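Members' News

Open afternoon at the Wetham handling lab

Eighteen of us made the trip out to Wetham for the open afternoon at Zosteo, which builds robot arms and the software that runs them for offices, mail rooms and small warehouses. The Mudcombe group joined us at the gate. Parking is behind the building, and the entrance is on the side facing the railroad, for anyone going in October.

Zofia Mazurek met us in the lobby and led the tour. She runs the paper and soft goods side of the lab and has been with the company since it had one room above a print shop. She kept the introduction short and took us straight to the benches.

Most of the afternoon went to what the staff call flat work. This means picking up, opening, closing and moving things that lie flat and bend when touched: envelopes, folders, plastic sleeves, zipper pouches. Boxes and bottles are mostly a solved problem for a company like this one, Mazurek said. A pouch with paper in it is a different matter. The film is thin, it wrinkles, and it throws back the light from the ceiling, so the software has trouble telling where the edge is. 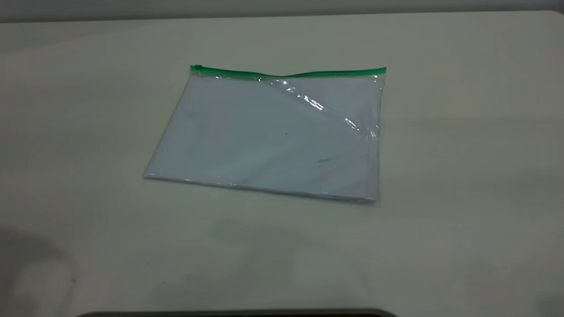
Photo: Zosteo, Wetham lab

The clear pouch with the green zipper was the one she used to explain the job. The arm first has to find the pouch on the table, whatever angle it has been put down at. Then it has to find the slider, take hold of it, and pull it along the track while the rest of the pouch stays put. The colored strip helps a good deal, as it stands out from the pale table. The lab also has pouches with a clear strip and a clear slider, and those are much harder.

Glare came up several times. Crinkled film gives small bright spots that can look like an edge or a tear to the software. The lab could dim the lights, but the customers will not, so the staff train with ordinary room lighting.

The lab has logged 462 tries at the zipper task with the current software. Mazurek put the success rate at 80 percent and did not dress it up. The usual failure is that the slider gets pinched at a slant and jams. The next most common is that the whole pouch slides across the table with it.

After the break we heard a short talk on the Somogyi gripper, which the lab is testing as a replacement for its present one. It has 2 narrow fingers with soft pads and is meant for thin plastic and cloth. Questions ran long, mainly on price and on how often the pads wear out. The company has no price to give yet. Pads are changed every 2 weeks at the present rate of use.

Zosteo will take another group in October. Places are limited by the size of the lab, so please give your name to the office early. Closed shoes are required, and bags have to be left in the lobby.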